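Can a robot pack a box?

Hi, Everaldo Sales here! I try out robots and the stuff that goes with them, and then I tell you what I think. Today it's the Paju, a packing kit from a company called Zostari.

So what's in the kit? You get two grippers (those are the hands), the cables to plug them in, and a program called Adero that tells the arms where to go. You bring your own robot arms, so no, this won't fit on your birthday list. It costs more than 3,000 dollars!

I gave it a job that sounds super easy — a power cord and a cardboard box. You could do it while humming a song. For a robot, a cord is a nightmare. A toy block stays the same shape when you squeeze it. A cord flops and wiggles, and every loop goes its own way.
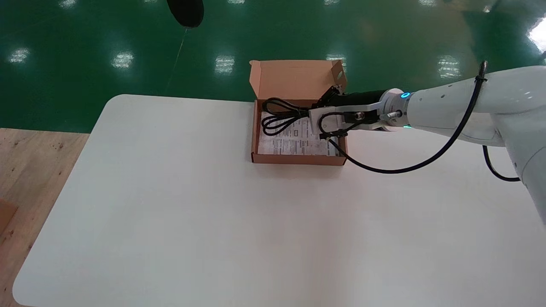
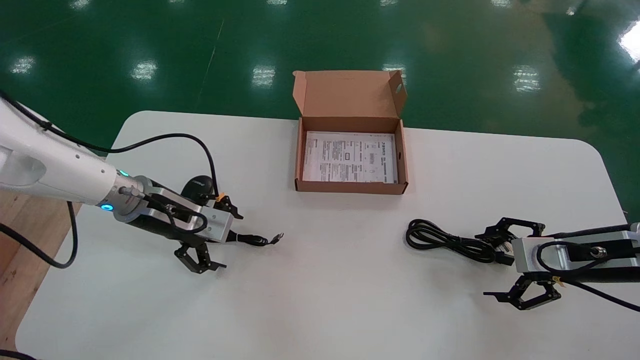
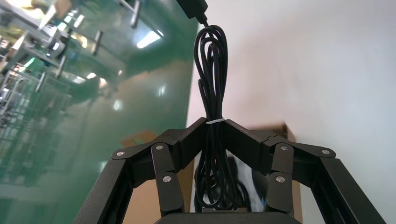 The black cord, with the box close by every time.

Each hand has just two fingers. Try it yourself! Pick up your phone charger with only your thumb and one finger, and keep all the loops together. Now do it with thick gloves on, because these fingers can't feel things the way yours can.

What I like about the Paju is how patient it is. You can ask for the same job 102 times and it won't grumble. Setting it up took me 41 minutes, and most of that was me reading the same page over and over. The booklet is hard going, even for grown-ups, and I wish Zostari would add more drawings.

It's slow, too. My niece is seven and she'd beat it easily — she's already asked for a race. I'd still pick it over the Kinduron kit I tried in April, which had nicer buttons but only came with one hand.

Next time I'm giving the Paju a pair of socks to fold. Send me your guesses!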